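Pretura City Clerk Discusses New Ward Boundaries

October 18, 2008

The City of Pretura will hold its next municipal election under a new ward map, the first full revision of the boundaries since the city annexed the Stomora district. The council adopted the map in June. The Office of the City Clerk has since been preparing the voter rolls, the polling places and the public notices that the change requires. The City Clerk met with the municipal newsletter to discuss how the map was drawn and what residents should expect.

The Clerk began with the legal basis for the work. Under the city charter, the council must review ward boundaries after any annexation and whenever the population of one ward differs from that of another by more than the charter permits. Both conditions applied in this case.

"The Stomora annexation was placed in Ward 4 as a temporary measure," the Clerk said. "Temporary measures have a way of staying in place. By the time the review opened, Ward 4 was far larger than any other ward, and a vote cast there carried less weight than one cast downtown. The charter does not allow that to continue."

The adopted map moves 3416 residents from one ward to another. Most of them live in Stomora or in the blocks between the rail line and Nurkus Avenue. The number of wards is unchanged, and each ward will continue to elect one council member.

Asked why Nurkus Avenue was chosen as a dividing line, the Clerk replied that the council had instructed staff to use features residents would recognize. "A boundary that follows a back fence is very hard to explain at the counter. Nurkus Avenue is wide, it is well marked, and people already think of themselves as living on one side or the other. The river would have been simpler still, but it would have left the east side with too few people to form a ward."

The office received 201 written submissions during the comment period. Each was entered in the public record and forwarded to council members in full. The Clerk noted that a large share concerned the area around Swai Park, which the first draft had split between two wards.

"The residents near Swai Park made a strong case," the Clerk said. "They share a school, a bus route and a drainage problem, and they wished to bring all of that to one council member. The second draft put the park and the streets that face it in Ward 2. That did require an adjustment farther north, and the residents there were not all pleased. I would not tell you that everyone received what they asked for."

The northern adjustment was debated at two council meetings. Several speakers argued that their neighborhood had been used to balance the numbers after the Swai Park change. The Clerk acknowledged the complaint and said that the arithmetic left little room. When one ward gains residents, another must give them up, and the northern blocks were the only ones that could be moved without dividing a second neighborhood.

On the question of political influence, the Clerk was direct. Staff did not use election results or party registration in preparing any draft. "We had population figures and a street map. The addresses of sitting council members were not marked on it. After the final draft was complete, we checked whether any member had been moved out of the ward he or she represents, as the charter asks us to report it. One had been. That member will serve out the present term in the usual way and may run in the new ward."

Attention has now turned to notification. Staff are checking addresses on 104 streets that lie on or near a boundary, including several where the two sides of the street fall in different wards. Where a corner lot could be read either way, the office uses the address on the tax roll.

"That has been the slow part," the Clerk said. "A computer file will place most homes correctly. It does less well with a duplex that has its front door on one street and its mailbox on another. For those, someone from this office goes and looks."

Every registered voter whose ward has changed will receive a letter stating the old ward, the new ward and the assigned polling place. Voters whose ward is the same but whose polling place is different will receive a card. Residents who receive neither may assume that nothing has changed for them, although the Clerk encouraged anyone in doubt to call or visit the office during regular hours. Large copies of the map are on display in the lobby of City Hall and at the public library.

Three polling places will be relocated. The fire hall on Nurkus Avenue will no longer be used – its parking area proved too small at the last election – and voters there will be assigned to the Stomora school gymnasium. The city has budgeted for 50 additional poll workers, and applications are being accepted at the Clerk's counter. Poll workers must be registered voters in the city and must attend one evening of training. They are paid for both the training and election day.

The Clerk was asked whether the cost of the review had stayed within the amount approved by council. It had, with the exception of postage, which rose when the council voted to send individual letters in place of a single newspaper notice. "I supported that decision. A notice in the newspaper meets the legal requirement. A letter with your own address on it is more likely to be read."

The map may be amended by a future council, but no further review is planned unless the city annexes additional land or the next census shows that the wards have again fallen out of balance.

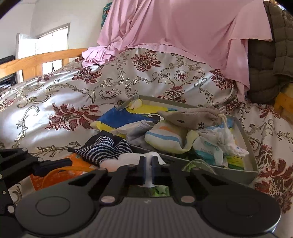 The final topic was election night itself, when the Clerk and senior staff remain at City Hall until the last ward has reported and the ballots are under seal. With new boundaries, the count is expected to run late, and staff who live outside the city have been offered rooms nearby. The Clerk intends to take one. "I pack the evening before, and I pack lightly. A shallow tray on the bed, light gray, filled with folded things, and I know where everything is when I come in at two in the morning. The returns will be posted at the main entrance as each ward is completed, and the official canvass will begin at nine o'clock on the second day after the election. It is open to the public."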